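Unska Manipulation Forum > Methods and Results > Wrist-only views and hanging glassware: request for comment on the Dratitz split
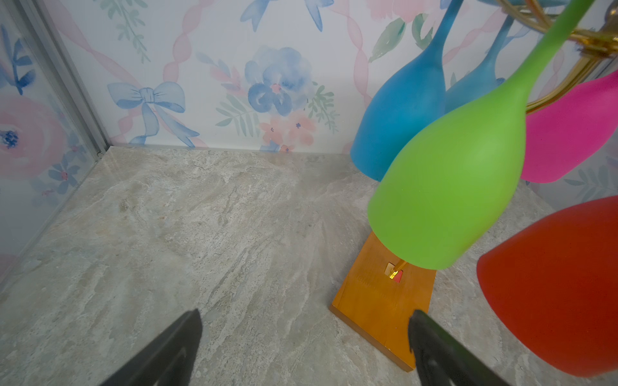
Wrist view, glass stand task, gripper open.

hunt_lab_admin
Members are invited to comment on the following result before the March revision of the methods note. The policy was trained on 200 demonstrations of the glass stand task, using the wrist view only. Evaluation followed the Dratitz split, in which the stand is turned to a base angle that does not appear in training. Eighteen trials were run at each of 4 base angles. Success on the angles seen in training was satisfactory. On the held-out angle it fell by more than half. The principal question is whether the decline should be reported as a failure of viewpoint or a failure of grasp selection.

k_merrow
Thank you for posting this. My reading is that it should be reported as viewpoint. At this distance the green glass takes up a great deal of the view, and its stem leaves the top of the picture before one can see where it meets the stand. The policy is being asked to plan a lift without sight of the support point. A second, fixed view would be the proper control, and I would not accept a claim about grasp selection until that control has been run.

Niststead_B
I respectfully disagree with the previous member. Gold-colored arms are in view at the upper right, and the wooden base is visible with its orientation quite clear. A policy that had learned the relation between base and arms would have enough to work with. In our group's experience with hanging objects, the error comes later, when the fingers close on the bowl at a poor angle. We saw the same pattern after increasing the training set to 2000 demonstrations, all from one wrist view. More data moved the average and left the held-out angle where it was.

k_merrow
With respect, a result that does not improve with ten times the data is also what one would expect if the information were missing from the input. Your figures support my position as well as yours.

Niststead_B
That is a fair objection. It would be settled by logging finger angle at contact. Does the Hunt group record this?

hunt_lab_admin
Finger angle at contact is recorded for all trials. The logs will be added to the shared folder once they have been checked against the trial sheet.

baoshan_fu
Baoshan Fu, maintainer of the evaluation script. Two matters for the record.

First, the script counts a trial as successful when the target glass clears its arm, whether or not a neighboring glass is touched. Blue, pink and red glasses stand close to the green one from this viewpoint, and contact with a neighbor should be a separate column. I have requested this change before.

Second, the background. The patterned wallpaper and the marble-pattern floor are both busy, and the floor veining runs on a diagonal, as does the base. I would ask that at least one set of trials be run on a plain floor before either explanation is adopted.

tolland9
Is the paler blue glass ever used as a target? It is partly hidden behind the other two in this view, and I would not consider it a fair one.

hunt_lab_admin
It is not used as a target in the current protocol. The green glass is the target in all reported trials.

k_merrow
Then the title of the note should say so. "Hanging glassware" suggests a broader result than one target color.

Niststead_B
Agreed on that point. I maintain my position on grasp angle pending the logs.

hunt_lab_admin
The title will be amended. The neighbor contact column has been accepted for the next version of the script, and the plain floor trials are under review. The thread remains open for comments on the fixed view control.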